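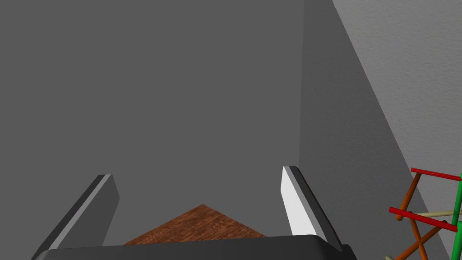 Idris Prydderch

The test plan called for 200 episodes per controller, same room, same arms, same starting poses. Fedir Pasichnyk had written the plan and did not expect to enjoy it. He started the Starora runs before lunch and the Plirkel runs after, and read the logs in the order they arrived.

The room was called Gill. It had a checkered floor, a bed with a blue blanket, a teddy bear on the bed, and a tangle of colored rods that the arms were supposed to approach without hitting. Brayden Gagnon had built it in August and left the company before the end of that month. His notes covered the friction settings and the contact solver in detail. They did not mention the bear.

"Is it load-bearing?" Harpreet Lavoie asked.

"It has mass," Fedir said. "It has a collision mesh. It doesn't take part in the task."

"Then take it out."

"If I take it out, the contact list changes length and the earlier results aren't comparable."

Harpreet wrote that down. She was in charge of the purchase, and she wrote down anything that sounded like a cost.

The task had been kept small. The arm started folded over its base. It extended, opened the gripper, brought the fingers to a pre-grasp pose beside a rod, and held that pose until the timer expired. Nothing was picked up. Grasping was covered by a later document. A run passed if the fingertips settled inside the tolerance and touched nothing on the way. A run failed if they touched anything, or if they settled late.

Starora was the controller they already had a license for. It planned the whole motion at the start and followed it. When it was wrong, it was wrong from the first step, and you could see it coming for the length of the run. Plirkel replanned continuously. Its paths were shorter and its joint speeds were less even, and on the torque plots it had a fine tremor that Fedir spent most of an afternoon trying to blame on the logger. The logger was fine.

By evening Starora had finished with no contacts and a number of late arrivals. Plirkel had finished with no late arrivals and a single failure of a kind the plan had no category for. The seed was 2363.

He replayed it. The arm extended. The gripper opened. At step 101 the commanded velocity went to zero and stayed there, well short of the rod, with the fingers open toward a blank gray wall. There was no contact and no fault code. The planner was still running. It was producing a new plan at every cycle, and every plan was to remain where it was.

He ran the seed again and got the same result, to the last digit. That was what a seed was for. He changed the seed by one and the arm went to the rod and parked there.

"So it's a bug," Harpreet said the next morning.

"It's a stop. I don't know yet that it's a bug."

"Does it count as late?"

"It never arrives, so the arrival time is undefined. The script drops undefined values. If I hadn't looked, the table would say Plirkel had a perfect run with one fewer episode in it."

"How long do you need?"

He asked for 2 days. She gave him until the vendor call, a shorter period, and she did not say by how much.

Kirsty Ellery came down from the rendering group to help with the replay. She put a free viewpoint in the room and flew it backward and up until both arms were in view, then tilted it to get the rods out of the way. She worked quickly and disliked talking while she did it. Fedir sat next to her with the step counter.
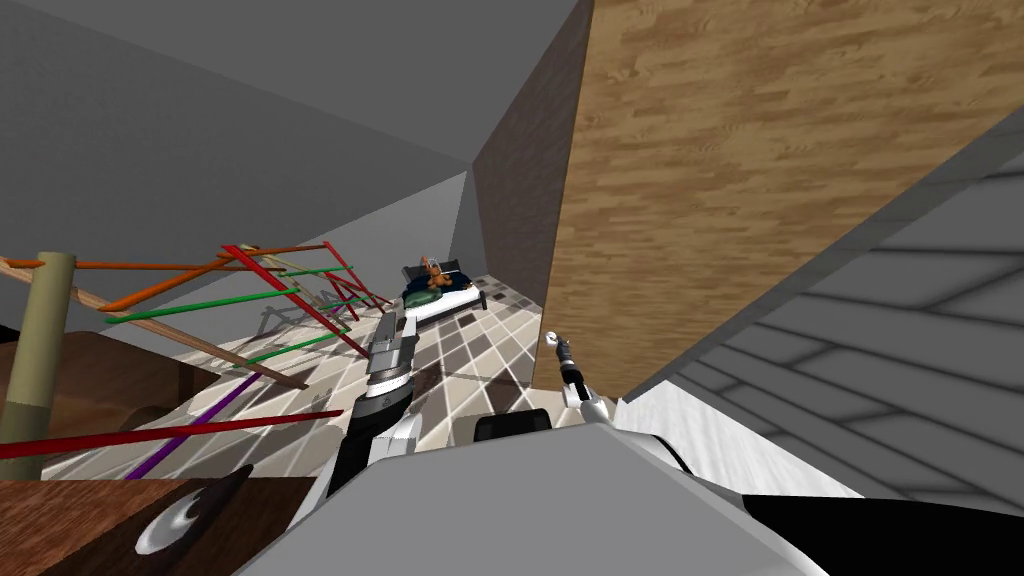 Render: Kirsty Ellery / Prodilwood

"Which arm is under test?" she said.

"The near one. The other is holding station."

"On which controller?"

He had to look. The second arm had been configured in Brayden's original file and had not been touched by anyone since. It was a fixture. In the Starora runs it was on Starora. In the Plirkel runs, by inheritance, it was on Plirkel.

"So there are two of them replanning," Kirsty said.

"The second one has no goal. Its goal is its own current pose."

"And the first one avoids it?"

"It avoids everything. It's given the whole contact list."

She scrubbed back to step 90 and forward again, slowly. The near arm came up. The far arm did nothing that could be seen at that scale. Fedir opened its joint log alongside. The tremor was there, smaller than on the near arm, in the fourth decimal place. As the near arm approached, the far arm's tremor drifted in one direction for eleven steps. It was making room. The near arm had read the drift as motion and had begun to make room too. At step 101 both had computed that the other was about to move, and both were waiting for it to finish.

Kirsty leaned back. "How long would they stay like that?"

"The timer cuts it off."

"Without the timer."

He removed the timer and let it run over lunch. When they came back the simulated clock was well into its second hour and the joint positions had not changed. The planners had each issued the same instruction at every cycle in between. CPU load was steady. He saved the log and stopped the run, and he noticed that he had waited for her to sit down before doing it.

Prodilwood used a standard form for comparisons. It had a field for conditions, a field for results and a field for anomalies, and the anomalies field accepted a limited number of characters. His first version used the word "deference" and he took it out. His second version said that under certain initial conditions two instances of the controller sharing a contact list could reach a mutual hold with no exit criterion. It fit, with room left for the seed.

Then he rewrote the fixture so that the second arm was locked at the joints with no controller attached, and repeated all 200 episodes on both sides. Plirkel passed every one. Starora's late arrivals were the same late arrivals as before. It had never been paying attention to the other arm beyond the first step, and locking it made no difference.

On the vendor call Harpreet read the anomaly aloud. There was a pause, and a man at Plirkel said that in practice customers put a priority flag on one of the arms.

"Is that in the manual?" she asked.

He said it would be in the next one.

She muted the call. "Does the flag fix it?"

"Yes," Fedir said. He had tried it before breakfast. "One goes first. The other waits and then stops waiting."

"Then I'm recommending Plirkel, with the flag."

He said that was consistent with the data. She unmuted and began on the price.

The report was filed in January 2018 with the two tables, the seed and a single figure. Under open items Fedir listed the script that dropped undefined values, the missing manual page, and the fact that Gill still had one object in it with no documented purpose. Kirsty, who had approval rights on the environment, closed the third item the same day. In the resolution field she had entered "retain." He reopened it to ask whether the mass was correct. She replied with a value in kilograms and a note that she had weighed one at home.

He updated the file, reran the contact checks, and started on the grasping document.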